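Progress report to the Wogan Fund
Review of the Birkus door-handling kit for Dondham supported housing
September 2025

Dear friends at the Fund,

Thank you for your patience while we got this together. The last report went to you in March, when we had little more than a signed trial agreement and a great deal of enthusiasm, and I'm pleased to say that we now have rather more to tell you (and the enthusiasm has held up well, too).

As you'll remember, your grant pays for us to look hard at the Birkus kit before we commit to buying it for the Dondham apartments. The kit comes as a two-finger gripper, the control software, and a practice package called Jirnia, which lets us rehearse door opening on a computer before a real arm goes anywhere near a real door. Many of our tenants find a stiff lever handle the hardest part of getting from one room to the next, so doors were always going to come first.

Most of the summer went into Jirnia. We have now run 2,435 practice attempts, and 1,216 of those were with lever handles, the kind fitted all through the Dondham building. The rest were split between round knobs and cupboard pulls, and I'll come back to those another time because the work on them is less far along. Setting up took longer than we had hoped – the first version of the software didn't care for our older computers at all – but the supplier's help desk was kind and quick, and we lost only 5 working days to it in the end.

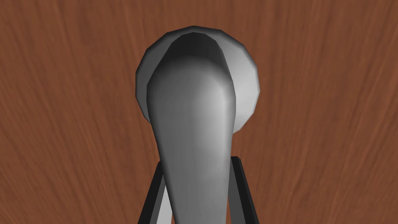

Where the fingers go on the lever has taken up more of our conversations than any other question. Close to the pivot, the arm has to push a good deal harder to turn the handle. Farther out toward the tip it needs less force, but there's more travel to follow, and a small error in the path can let the lever slip free. The kit's default settings favor a spot well out along the lever, and we have been trying that against a few of our own. So far I lean toward the default, with a slower turn than the supplier suggests, though I would like to see the numbers from real doors before I promise you anything.

On the less cheerful side, the manual is thin. It covers the gripper nicely and then rushes through the settings for grip width, and two of our team spent a long afternoon working out what one short paragraph meant. We have asked for a better version and have started writing our own notes in the meantime, which I'm happy to share if they would be useful to your other grantees.

Spending is within the budget you approved. The next stage is to fit the kit in the empty ground-floor apartment and try it on all 6 doors there, with the settings carried over from Jirnia as our starting point. I'd love for someone from the Fund to come by and see it once we're set up – the coffee is decent and the parking is free.

With warm thanks,
The Dondham project lead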